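March, afternoon session. Jara bench, cube set.

Picked up where Nabila left off before lunch. Her note said the demo count was 2,106 for the whole cube set, and the logger agreed when I opened it, so no lost episodes from the restart. Target for the afternoon was 80 more with the red cube, start position moved between every take.

Changed before starting: episode length cap raised, since the slow grasps were getting chopped before the release. Leader arm re-zeroed. Joint 5 was reading off again, same direction as last time. I put the number in the Vivholm sheet and not here.

First batch went quickly. I tried to keep my approach from getting too regular - Nabila looked through last week's takes and said mine nearly all come in from the left, and the policy has picked that up. Alternated sides, and did every few with the cube turned a bit before closing.

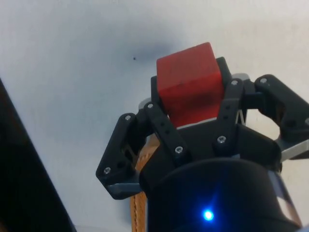 Wrist view, red cube held in the fingers, blue LED on.

Checked a handful of grasps in this view before going on. A tilt like this one is fine to keep. The rule we agreed on is that a tilted grasp stays in if the cube is held at the end of the lift. Drops get the "fail" tag and stay in the raw folder, they just don't go to training.

Two episodes thrown out completely. In one I bumped the leader arm while reaching for the keyboard, in the other the wrist stream froze and the rest kept recording. The freeze is the one to worry about. The file looks normal unless you compare timestamps. Ông wrote a check for this on the Clulletau rig, ask for the script and run it over the whole set, old episodes too.

Finished the 80. Conversion is running now, no errors so far.

To do:
Timestamp check on everything, see above.
Nabila to review my approach directions, say if they are still lopsided.
Find out why joint 5 keeps drifting. Coupling?
Train on old + new with the same settings as the last run, no other changes this time.
Copy raw folder to the second drive before anyone starts the next set.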